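Reading time: 3 min

Werkley Reports Result on Teaching Robot Arms to Handle Small, Closely Spaced Objects

11/10/2023 - Werkley today released the results of a study on how robot arms learn to pick up small objects that stand close together. The method, called Grekex, lets an arm adjust its approach in the last stretch before contact, using the view from a small camera mounted near the gripper. The research team used a chess set as its main test.

Chess pieces are a common problem for grippers. They are narrow at the top, wide at the base and easy to knock over. At the start of a game they also stand shoulder to shoulder, so a finger that comes down slightly off target can touch the piece next door.

"A fixed camera above the table gives you the layout, but it loses detail when the gripper gets in the way," said Osamu Hamada, who led the study. "We wanted the arm to keep correcting until the fingers close."
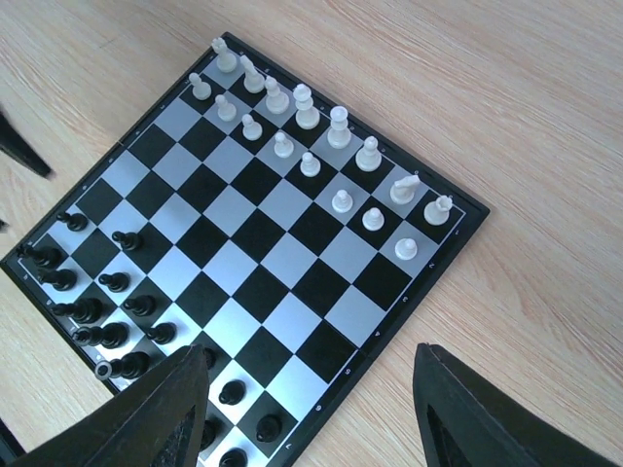 Grekex splits each pick into two stages. In the first, the arm moves to a point above the target piece and opens its fingers. In the second, a learned controller takes short steps downward and picks a new direction after each one. The controller was trained on 200 demonstrations recorded by operators who guided the arm by hand. No model of the individual pieces was supplied, and the board was turned to a different angle between sessions so that the arm could not rely on fixed positions.

The team compared the method with a standard approach that plans the full motion once and then carries it out. Each was given the same set of 35 picks. The standard approach failed on 13 of them, in most cases by tipping a neighboring piece. Grekex failed on four. A pick was counted as a failure if the target was dropped or if any other piece was moved off its square.

Most of the remaining failures came from the back ranks, where the fingers have pieces on three sides. The team also found that dark pieces on dark squares were harder for the controller than light pieces on the same squares. Adding demonstrations under weaker lighting reduced the difference but did not remove it.
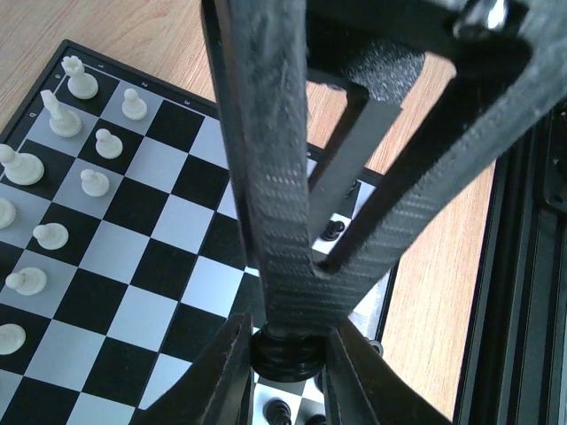

The gripper holding a black chess piece over the board.

Yasuo Sugiyama, who designed the finger plates used in the study, said the hardware was kept simple on purpose. "There is no touch sensor in the fingers. If we had added one, it would have been hard to say which part of the gain came from the camera. That is a separate test and we plan to run it."

The study covers picking only. Placing a piece in the center of a square was done with a preset motion and was not scored. The results also apply to a single gripper design, and the team has not yet tried the controller on another arm.

Werkley carried out the work with Matsuda, which supplied the arm and helped collect the demonstrations over 27 working days. A second round of tests is due to start in January at the Jondar site and will use small bottles and caps in place of chess pieces.

The written report, the demonstration recordings and the scoring sheets are available from Werkley on request. Research groups that want to repeat the chess test can also ask for the drawings of the finger plates.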